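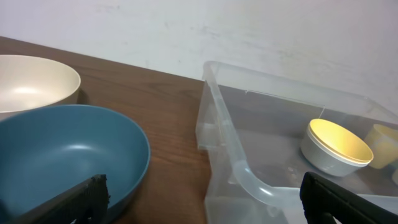 23 October 2026 - damp log, Lakow store

- Logger on the north wall read 636 counts at start, 3458 after the heater was moved. Drift not ruled out.
- Grumer probe swapped for the Kwok one. Offset entered by hand, see Yanti's sheet.

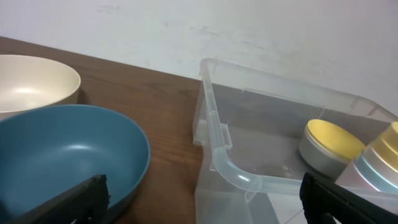

- Salt check repeated with lids taped. Settling took up to 9 hours, longer than in February.

The blue and cream bowls are not to be used for salt.
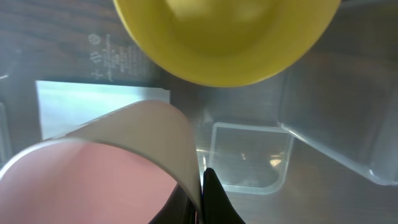 ## Still open

Ridwan wants the vent shut overnight. I would leave it - one change at a time.

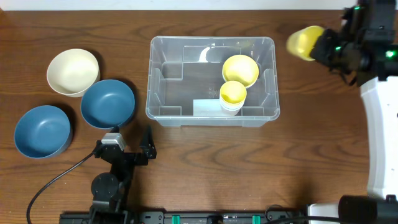
Sulastri Rahman

Second probe due from Preneo. Repeat the north wall first, then the floor.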